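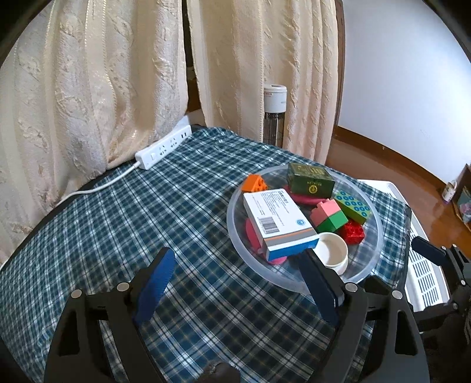 Buy the cheap gripper first, and spend the money on objects

26 Dec 2023

Most of the questions I get about hand-held grippers are about the hardware. People want to know whether the Vastico is worth twice the price of the Mevham, or whether a stiffer frame gives cleaner recordings. I have used both since June, and my view is that the choice matters less than what you put on the table in front of it.

My comparison was simple. I used the same pick list for each tool, with the same person holding it: small boxes, toy bricks, little round containers, all taken out of a shallow bowl and set down on the cloth. I did 92 picks with the Mevham and 92 with the Vastico. The Mevham got 74 of them on the first close. The Vastico did almost the same. I would not pay double for that difference.

The misses were more useful than the totals. Both tools dropped the same kinds of things. A flat cardboard box lying on top of bricks tips when one finger touches it early. A small container close to the rim of a bowl leaves no room for the outer finger, so you end up pushing the bowl across the table. Bricks with studs are easy if you take them by the plain sides and annoying if you don't. None of this depends much on the brand.

Fingers do matter, and I think reviews should spend more time on them. I tried a soft pad from Wako and a harder one from Kernent. The soft pad was kinder to cardboard and forgave a bad angle. It also wore through at the tip after 15 sessions, and a worn pad changes how every object behaves. The hard pad lasted but slid on anything glossy. If I had to choose, I would take the soft one and keep spares in a drawer.

The other thing I would argue for is an ordinary room. A bare bench with a gray mat makes a tool look good. Put a patterned tablecloth down, leave the power strip where it is, and use a clear bowl with a shiny rim, and you learn much more about how the camera and the tracking hold up. Clear plastic gave me more trouble than any other material – the rim catches the light and the edge is hard to judge from the camera view.

There is a fair case for the expensive tool. Its hinge has less play, and if you are measuring finger width closely you will want that. Labs that run all day may also save on repairs. For a small group starting out, I would still buy the Mevham, two sets of soft pads, and a big box of mixed household things.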